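Desk of the month: clearing up before the summer lets

It is the time of year when the shared desks on the ground floor at Pranville change hands. Three leases end this month and three new ones start, and for a week or so in between, the desks tend to gather things. Cups get left, bags get parked, lamps are pulled round to face a wall. This item is a reminder of how we would like the desks handed over, with some notes on the furniture for those who are new.

The desks

All the ground floor desks are the same model, with a light wood top and white metal legs. We bought them second-hand from Kulter when their Stevens Street office closed, and they have held up well. The tops mark easily, though. A mug without a coaster will leave a ring in a morning, and the rings do not come out with ordinary spray. That is why most desks now have a large dark grey mat. The mats can be wiped with a damp cloth and a drop of washing-up liquid. Please do not use the orange cleaner from under the kitchen sink on them, as it leaves a pale patch.

If you take a mat off to clean underneath, lay it flat while it dries. Two were rolled up damp last October and they have never sat properly since.

The mat should stay with the desk when you leave. So should the lamp. Anything else on the desk is taken to be yours, and you should either carry it home or put it in the right bin or cupboard.

Lamps

The black lamps have a jointed arm and a heavy enough base, but the joints loosen if the shade is pulled about by its rim. Move the arm instead. The switch is on the cable, which catches new people out, and we get a message every few weeks to say that a lamp is broken when it has only been turned off at the cable. Please check there first. Spare bulbs are in the second drawer of the grey cabinet by the post shelf. If you use the last one in a box, write it on the list.

Cables should run off the back of the desk and not over the front. We know the floor sockets are not always where you would want them. There are longer leads in the cupboard and you are welcome to borrow one for as long as you have the desk.

What goes where

Most of the things that end up on a desk at the end of a lease fall into a small number of kinds, and the same questions come up each time. 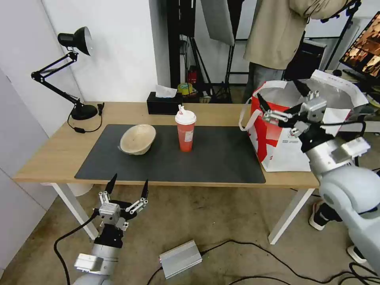 A ground floor desk with its mat and lamp, and a cup, bowl, tissues and shopping bag still to be dealt with.

Drinks cups. The council takes plastic cups in the mixed recycling if they are empty and rinsed. Lids go in as well, but take them off the cup first. Straws go in general waste. A cup with an inch of something in the bottom should never go in a desk bin, as those bins are only emptied on Tuesdays and Fridays and the bags are thin.

Bowls. If a bowl came from the kitchen, wash it and put it back on the open shelf. If it is your own, take it home. Bowls that do not seem to belong to anyone go on the windowsill by the microwave for a month and then to the charity shop on the corner. Those made from plant fibre or pressed pulp are a different matter. They can go in the food caddy if they have no shiny coating inside, torn up so that they fit. If you cannot tell, use general waste.

Tissues. The boxes are bought from the shared fund, so leave a part-used box on the desk for the next person. An empty one can be flattened for the card bin once the plastic strip has been pulled out of the slot.

Shopping bags. These are the worst offenders for taking up room, partly because a good stiff paper bag looks too useful to throw away. We do keep some. If yours is clean and the handles are sound, empty it and fold it flat, and put it in the crate next to the parcel scales, where people can help themselves when they have something to carry. Check the bottom before you fold it. Receipts, tissue wrapping and loose sheets of paper all get left in there, and last year one of us folded up a passport renewal form and did not find it until after the appointment. Bags with rope handles can go in the card recycling when they are past using, but pull the handles out.

Packaging from things you have bought is yours to take away. The card bin is for day-to-day use and will not hold a monitor box. Flatten boxes and take them to the yard, where the big container is unlocked from eight until six.

Waste bins

There is meant to be one bin under each desk. They wander. If you have two, please put one back by the door, and if you have none, look there before you ask for a new one. Liners are kept on the shelf above the mop. The bins themselves are washed out twice a year, and the next time will be at the end of this month, so please have nothing in yours by the last Friday.

Handing over

Leif Torvik is looking after the handovers again this summer. He will walk round with you on your last day, which takes a few minutes, and sign the card so that your deposit of £30 can be returned. He is asking for four things: the desk wiped, the lamp working, the mat clean, and nothing left on the floor that was not there when you arrived. Scratches and ordinary wear are not charged for. A missing lamp is, at cost.

Please do not leave things behind on the understanding that the next person might like them. It is kindly meant – and now and then it is right – but mostly it means that somebody's first hour is spent working out what to do with another person's belongings. The swap shelf in the corridor is there for exactly this. Put a note on anything that needs explaining, such as a charger for an unusual laptop.

If you have lost something, the box of found items is in the office. At present it holds a pair of reading glasses in a green case, two umbrellas, a child's mitten, several pens of the better sort and a library book called The Kusturus Letters, which is well overdue. Things are kept until October.

New starters

Keys for the new leases can be picked up from the office between nine and noon. Your desk number is on the fob. If the chair does not suit you, swap it with one from an empty desk in the first week and let Leif know, so that the list stays right. The alarm code has changed. It will be given to you in person and should not be written on the fob, the desk or the underside of the lamp, all of which have been tried.

One last point on the kitchen. The fridge is cleared every Friday at four, and anything without a name on it goes. Pens and labels are on top of the fridge – please put the pen back.

Questions about handovers should go to Leif at the office, extension 446.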